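Part 3: Setting up your hardware wallet

Updated Sunday, November 3, 2019

If you followed Part 2 you should have Mondano installed on your computer and your Kallia still in its sealed box. Good, leave it sealed for one more minute (I know, I know) and read the next bit first.

You'll want a quiet half hour, a pen that works, and both of the paper recovery cards. Don't do this at a coffee shop. Don't do it on a work laptop either, however nice your IT people are.

Before you plug anything in

1. Look at the seal on the Kallia box. It should be one strip running over both flaps, with the Zullcombe name on it. If it's torn or has been stuck back down, stop and send it back to whoever sold it to you.

2. Check that the recovery cards are blank. If somebody has kindly filled in the words for you, that's a scam, and a pretty common one. Any coins you send to that wallet belong to whoever wrote the card.

3. Open Mondano and let it update. Mine took ages the first time, so start it and go make coffee.

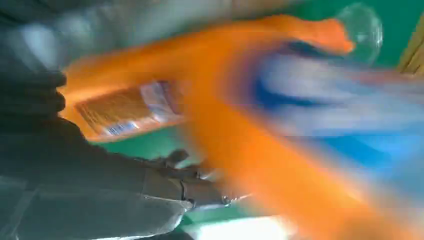
Labels come next, and I get more mail about those than about anything else in this guide! Every wallet you make in Mondano gets a name and a color, and the color shows up as a fat stripe on every screen where you can send money. Pick colors you can tell apart without thinking. My spending wallet is gray and my savings wallet is bright orange, the same loud kind of orange as the big thing across the photo up there, so even when I'm half asleep I notice when I'm about to send from the wrong one. Two shades of blue is asking for trouble.

Creating the wallet

4. Plug the Kallia in with the short cable that came with it. Some phone cables only carry power, and then Mondano will sit there saying "Waiting for device" forever.

5. On the Kallia, choose New Wallet. Choose Restore only if you already have words from an older wallet.

6. Set a PIN. You get 14 tries before the device wipes itself, which sounds generous until you've had a long day. No birthdays please.

7. The device now shows your recovery words one at a time. Write each one down, by hand, in order, on the first card. Press the right button for the next word, the left one to go back.

8. When you reach the end it asks you to confirm a handful of them. Do this from the card and not from memory, so you're really testing your handwriting.

9. Copy everything onto the second card and read it back against the first.

CAUTION: Never take a picture of the cards, never type the words into a computer, and never read them out over the phone. Zullcombe support won't ask for them. Neither will I. If a web page asks for them, close it.

Note: the screen dims after 65 seconds, and people panic and think they've lost their place. You haven't! Press either button and you're back on the same word.

Keep the two cards in different buildings if you possibly can. One of mine lives at home and the other doesn't, and that's as much as I'm going to say on the subject. 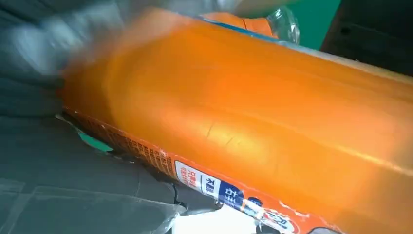 10. Back in Mondano, click Add Wallet, give it a name and choose that color. The Kallia will ask if you want to pair. Say yes on the device itself.

Sending a test amount

11. Click Receive. An address comes up in Mondano and also on the Kallia's little screen. Compare them, all the way through, start to finish. Bad software can swap the one on your computer, but it can't easily touch the one on the device.

12. From your exchange (I use Zwane, yours will have the same button somewhere) send a tiny amount. I usually send roughly 3000 satoshis if the exchange allows it, plus whatever fee they charge. Lots of them have a higher minimum, in which case send the minimum.

13. Wait for 2 confirmations. This can be quick or it can eat your whole evening, depending on how busy the network is. If it's slow, don't send it again!

14. Now wipe the Kallia (Settings, Device, Erase) and restore it from your first card. Yes, really, while there's only pocket change on it. If the small amount shows up again in Mondano, your card is good and you can move the rest over.

CAUTION: If the balance comes back as zero, don't send anything more to that wallet. Nine times out of ten it's a misspelled word or two words in the wrong order, so go through the second card before you do anything else.

Firmware updates get their own page, Part 4. There was a big one in January, so a Kallia that's been sitting on a shelf since before then will nag you about it as soon as you unlock it. You can press Later and finish this part first.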